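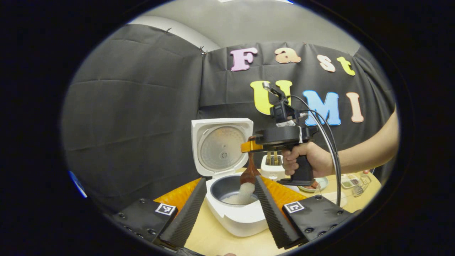 White rice, a brown paddle and an open cooker, with toast standing by.

Magazine > Food & Home > The Slow Kitchen

Search stories Go

My grandmother kept her rice cooker on the same corner of the counter for so long that the Formica underneath stayed a brighter yellow than the rest of the kitchen. I thought of that corner in July, when I finally cleared a place for a cooker of my own, right beside the toaster, and discovered (to my family's amusement) that I had opinions about rice.

Most of them concern the paddle. For years I dug in with whatever spoon was clean, and I got what I deserved, a bowl of something close to paste. A paddle is broad and flat and goes down the side of the pot, under the rice, and up again, so the grains fall back in soft clumps with the steam let out of them. Do it gently, three or four turns, then close the lid and walk away for a few minutes. Wet the paddle first. It also saves the nonstick pot, which a metal spoon will scratch sooner than you'd think.

The little shop on Plimau Street where I bought mine stocks 126 kinds of rice, and I have worked my way through maybe a shelf and a half. The short-grain they sell under the Gultden label is my favorite so far, a bit sticky, a bit sweet, and very good the next morning with a fried egg.

Breakfast is where the toaster comes back into it. My kids want toast, my husband wants rice, and I have been known to want both on one plate, with butter on the toast and soy sauce on the rice and the two running together in the middle. My grandmother would have said something about that, and then asked for a bite!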